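Folding demos: do you reset the garment the same way every time?
Vekanetti Forum > Data Collection > Cloth and Soft Goods
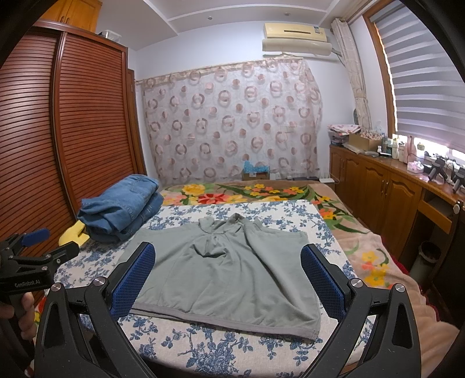 Re: starting states for hoodies

prurkine_pat
Fri 29 May

Hi all, hoping to borrow some of your patience again. I'm collecting hoodie folds with two hand-held grippers and I've got 40 episodes so far, every one on a real bed with a floral sheet, because that's where laundry gets folded in my house (and my back won't take the floor anymore). I've been counting an episode from a flat sweatshirt with the sleeves tucked in along the sides, then bottom hem up to the hood. My question is whether the sleeves ought to be part of the same episode or a separate one. I trained on what I had and the policy does a lovely job on the hem and then goes completely to pieces if a sleeve is sticking out.

threadbare_lou

Oh, I remember this stage well! I'd put the sleeves in the same episode, no question. If every demo starts with the sleeves already in, the model has never seen a sleeve sticking out, so of course it panics. I also like to toss the thing on the bed from standing height and begin from whatever lands. It's slower and you'll grumble, but my towels got so much better once I quit smoothing them out first.

mossy_kettle

I'm going to disagree with Lou a little, with affection. Tossing is fine for towels, but a hood is a big floppy lump and you'll spend most of the episode hunting for a corner. I split mine into 2 tasks, flatten and fold, and label them separately. Then if the flattening is bad you can throw it away and keep the folding. Pat, I wouldn't redo anything you have. Call it "fold from flat" and move on to the sleeves.

threadbare_lou

That's fair for labeling, but who flattens it in between when the robot is on its own? You still need some episodes that run straight through or the handoff gets ugly.

oei_evenings

Coming at it sideways, I'd worry more about the bedding. Gray-green on a white and blue print is easy to pick out. Put the same hoodie down on that brown blanket with the big flowers and see if it still finds the hem. I went through 3 different bedspreads before mine settled down, and my spouse has opinions about the plaid one.

prurkine_pat

Thank you, this is all so helpful. I think I'll keep the flat ones under their own label like mossy says, then do 34 straight through with the sleeves out, half of them on the blanket. Lou, if I toss it and the hood ends up underneath, do you keep that one?

threadbare_lou

Keep it! Unless you fumble for ages, then I'd bin it and go have a coffee.

mossy_kettle

I'd keep the fumbles too, in a separate folder. I wanted mine back by August and they were gone.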